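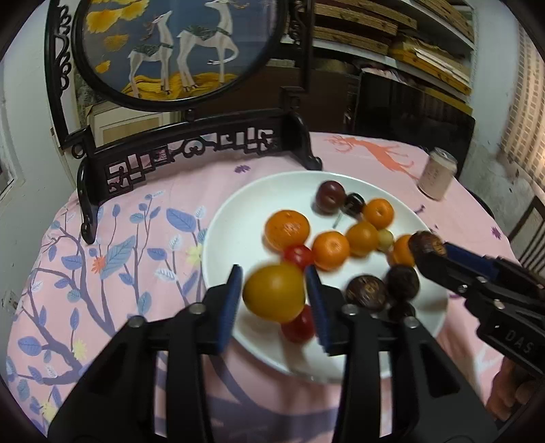

Fruit plate, pink tablecloth, both grippers in.

From: Kiyoshi Murakami
To: tindmont-data list
Date: July 3, 2023
Subject: Re: fruit plate episodes, what counts as done?

Quick one before I run for the train.

Count is 1,033 episodes on the server as of this morning. 76 of those are the fruit plate. Not enough, I know. Want double that before Bevum starts the next training run.

On labels — please name the fruit in the task line. "Pick up the round thing" is no use to anyone when the plate has mandarins and tomatoes and dark round fruit all bunched up. Say "large tomato, left gripper" or "dark fruit, right gripper". If you can't tell what the dark one is, write "dark round fruit" and leave it at that. No guessing, the Fiditz labels are still a mess from last September.

Crowded plates are good, keep those. Mandarin half hidden behind something else, also good. We have way too many clean single-object grabs and the policy falls apart as soon as two things touch.

Cherry tomatoes: go slow on the close. Matsuda's script flags anything where the fingers shut too fast and then I have to check teh whole batch by hand.

Replies to the two questions below.

> Do we throw out an episode if the fruit gets dropped
> and picked up again?

No. Keep it, tag it "retry". Those are worth more than the perfect ones imo.

> And is it ok to change the tablecloth between sets?

Yes pls. Patterned ones too, just not in the middle of a set. Put the change in the notes column, not the file name — the sorter chokes on long names.

Will look at uploads tonight

Kiyoshi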